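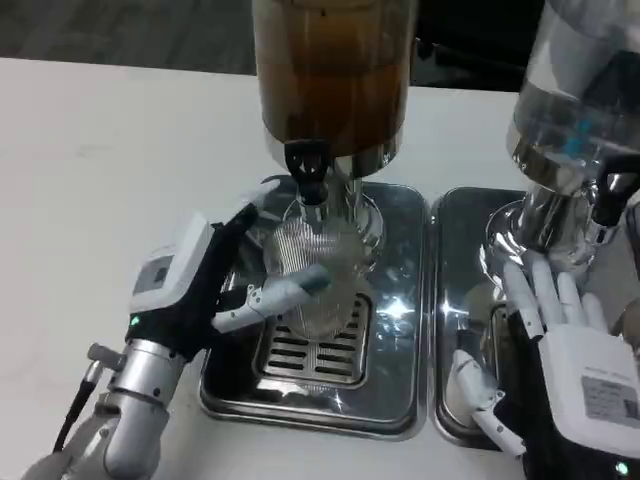

May
By Amra Jurić

The town of Prondley wants to take the free drinks out of its library, its clinic and the waiting room at the bus station. The saving is put at $2,668 a year. I have read the budget note twice and I think it is a mistake, even though the number is small and the people who wrote it are careful.

I have spent a lot of time in waiting rooms. My mother had treatment at the clinic in Birnavell for most of a year, and I drove her. What I remember is how long an hour is when you have nothing to do with your hands. There was iced tea on a side table. I don't much like iced tea. I drank it every visit, and so did everyone else, and people who would never have spoken to each other asked whether it was the sweet one.

The budget note calls this "non-essential refreshment." I suppose it is. So are the chairs with arms, and the magazines, and the heat being set two degrees higher than it has to be. A public building can run without any of them. Stusow tried it a few years back and cut whatever could be cut from its town office. The place still works. You take a number, you stand, you pay your water bill and you leave. I have never seen anyone over seventy stay in there longer than they had to, and I used to see them there all the time.
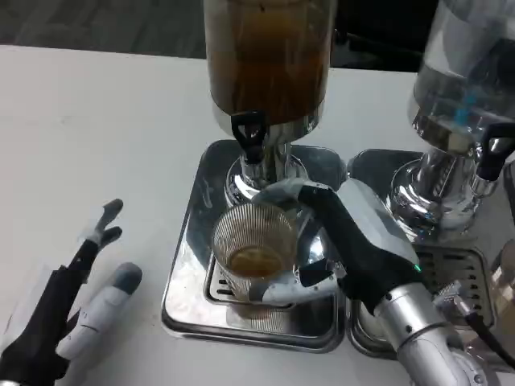
The other argument is that people can buy their own. At the bus station the machine charges $1.79 for a bottle of tea, and it was out of order the last three times I tried it. Someone who has just paid for a ticket to see a specialist may not have that to spare, and will not say so. They will sit there thirsty. A free drink doesn't ask anybody to explain their money.

I will grant the complaints. Cups get left on windowsills. The library had a spill near the local history shelves, and 146 pages of old parish newsletters had to be dried out. A few teenagers fill their own bottles and go. These are real problems, but they are housekeeping problems. Move the drinks away from the shelves. Put out smaller cups. As for the teenagers, they are in the library, and I would pay for a good deal of tea to keep them coming.

I would also like the town to stop treating small comforts as the first place to look for money. The same budget has a new sign for the parking lot on Tang Street that costs more than the drinks would for a year. It will say "Parking." People have been parking there without help since I was in school.

The town meeting takes this up at 7 p.m. in the high school gym. A petition at the library desk has 323 names on it already. Sign it if you're passing, and if you can come to the meeting, sit near the front. The microphone is bad.

Contact the editor | Copyright Prondley Letter, all rights reserved | Back to top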